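May 2026

Panel 2 for the Fillberg order, flatness and finish check. Three maple boards edge-glued with Fillidero PVA, clamped 48 minutes, then left overnight in the rack. Width after planing 412 mm. Thickness within tolerance at all four corners. Squeeze-out scraped before it set hard — less sanding than on panel 1.
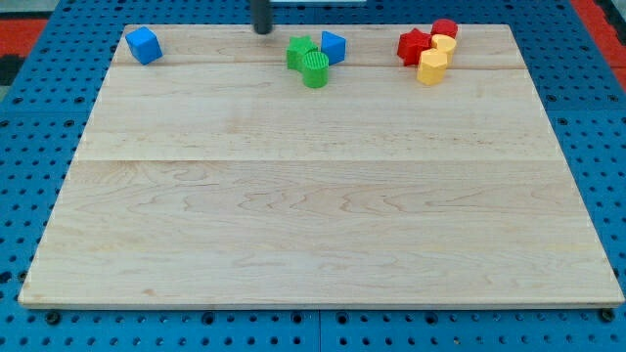 Glue line quality is the open question. Both joints ring the same when tapped and a 0.05 feeler won't enter anywhere. Visually the two seams run straight across the full panel, one just below the row of colored blocks and the other near the middle. The broad plank on the near side has the most figure, with faint darker streaks, so expect tear-out there if anyone runs it through the planer again. Card scraper only, or the drum sander at 180 grit.

Moisture at gluing was 10 percent on the Warnel meter. The Jin meter read lower on the same spot; not resolved. Recheck both against the oven sample before the next batch.

To do: ease the edges, first coat of oil on the underside, weigh before and after. Keep the offcut from the wide plank for a joint break test.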